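The Rail

My aunt rented me the room over her shop in Jedside on the 2nd October, and she gave me one rule. The clothes rack must stay. It had belonged to the lodger before me, and to somebody before him, and it was older than the paint on the walls.

I arrived from Coston with one suitcase and 17 pieces of clothing. I know the number because I had written a list for the bus company, in case they lost the suitcase. They did not lose it. I put the suitcase under the bed and for many weeks I took my shirts from it every morning, like a guest who will leave after breakfast.

"You have a rail," my aunt said, when she came up with the soup.

"Yes," I said. "It is a good rail."

She looked at it and she looked at the suitcase, and then she talked about the price of onions.

In the house where I grew up, in Guvau, we never hung our clothes. We folded them in a chest that smelled of soap, and my mother could find any sock in the dark. To hang a shirt was a thing for the Zúñiga hotel, where the rich people stayed in summer. I had carried this idea with me for 31 years without looking at it.

In January the suitcase broke. The zipper opened in the middle and would not close again, and I sat on the floor with everything in my lap. It was evening and the shop below was already quiet. I took the first thing I touched, the camouflage one with the rust and orange colors, that my brother gave me as a joke and that I wore more than anything else. I hung it at the right end of the rail, near the corner. Then I hung the light blue one behind it. After that I was tired, and I went to sleep.
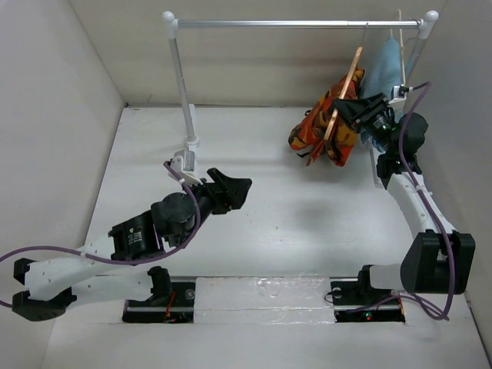
The right end of the rail, and all that space beside it.

In the morning I lay in bed and looked. Two pieces only, pressed together in the corner as people do in a waiting room when they do not know where to sit. The rest of the rod was shining and had nothing on it. I thought that I should move them to the middle, but it seemed rude — they had been there one night already.

My aunt came up at noon to borrow my scissors. She stopped at the door.

"So," she said.

"The zipper is broken," I said.

"I can repair a zipper."

I said there was no hurry. She nodded, took the scissors and went down, and I heard her moving boxes in the back of the shop for a long time. When she came up again she had 16 hangers under her arm, tied with a string, and she put them on my bed.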